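Search this site Search Enter keyword Go

8/9/18
By Estrella Arellano

Where Do You Put the Hot Pot? Speaker notes, Grendurdale home cooks' evening

(Get the water glass off the lectern first. Wait for the back row.)

Hi everybody, thanks for coming out. I'm Estrella, I've been teaching weeknight cooking for a good while now, and tonight I want to talk about the two feet of counter next to your stove. Seriously! I could have done knives, I could have done sauces, and Gaspard Gautier very much wanted me to do sauces (hi Gaspard). But when I go into people's kitchens the thing that slows them down is almost always the same. The pasta is done, the pot is heavy, they turn around with it, and they have no idea where it's going.

Ask for hands: who has stood there holding a full pot and looking for a spot? Let them laugh. Keep your own hand up.

So, landing spots. That's my word for it and I'm sticking with it. A landing spot is any place you can set down something hot and heavy without thinking first. Every kitchen should have one within a step of the stove, and it has to be clear before you turn the burner on. Before! I used to clear mine with my elbow while holding the pot, and I lost a very nice sugar bowl that way one December.

Let's go through what people's counters are made of, and go slow here, people like to write this down.

Laminate first. Plenty of us have it and I have nothing bad to say about it, except that it does not like a hot pot. It can scorch, it can bubble, and the glue underneath can let go. Always put something under the pot.

Real stone. Granite is pretty tough, but I still wouldn't set a pot straight from a high burner on it, and I wouldn't do it on marble or quartz either. Quartz counters have resin in them and the resin can discolor. Marble takes heat fairly well but it stains and it etches, so the ring you get may be from the tomato sauce running down the side. Ravinder Gill told me she'd scrubbed at one of those for a week before she gave up and put the fruit bowl on it. (Check she's okay with me telling this.)

Then there's the marble look, which could be nearly anything under the pattern. If you rent, or you moved in after the counters did, you may not know what you've got. My rule is to treat it like the fussiest thing it could be. A board goes down, the pot goes on the board, and you never have to find out.
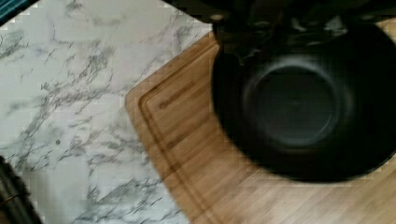
Now, boards. I get asked all the time if it's okay to use your cutting board as a trivet, and my answer is yes, with a couple of buts. Bamboo and wood are slow to pass heat along, so they protect the counter nicely for the few minutes it takes to drain or serve. The first but is scorching. Something straight out of a very hot oven, or cast iron that's been on high, can leave a brown ring on a bamboo board. A soup pot that's been simmering is a whole lot gentler. The second but is that heat dries the board out, and if you do it every night in the same place it can start to cup or crack. So oil it. Food-grade mineral oil, a good coat, leave it overnight, wipe off what's left.

And pick a side! Pots on one side, chopping on the other. If your board has a juice groove on one face and is plain on the back, I like the pot on the grooved face, so the drips have somewhere to go. Eifion Craddock does it exactly the other way around and we have argued about this at two potlucks. Either is fine. Just don't switch every night.

Size matters more than people expect. The whole bottom of the pot should sit on the board, with a bit of room around it for the spoon. If the pot hangs over, it can tip when you stir, and a small board on a smooth counter will slide. Fix for the sliding: a damp dishcloth, folded flat, underneath.

(Do the dishcloth demo. Bring own cloth, the one here is paper thin. Push the board hard so they can hear it not moving.)

Handles next. Turn them in, away from the edge where you walk. If you've got little ones, push the whole board to the back of the counter. Ruby-Lee Bright runs the kids' class and she puts a strip of bright tape on the counter edge, and the kids know that anything behind the tape is hot. I've stolen that for my own house and it works on my husband too.

One more on clearing. Go home tonight and look at what lives next to your stove. Oil bottle, salt, the pepper mill, the timer, a phone charger, mail. You can keep the salt and the oil. Everything else can move one cabinet over. I did mine and found 2 timers, neither of which I'd seen since we moved.

Homework: leave the board out next to the stove for a week, pot side up, and don't put it away between meals. Cook what you normally cook. See if you stop doing that little spin in the middle of the floor.

(Questions. Somebody will ask about silicone mats. Yes, they're good, check the heat rating on the package. Somebody will ask about folded towels. Dry only — a wet towel lets the heat right through to your hand. Gaspard has the sign-up sheet for the sauces night, it's by the door, please put your name on it so he'll quit asking me.)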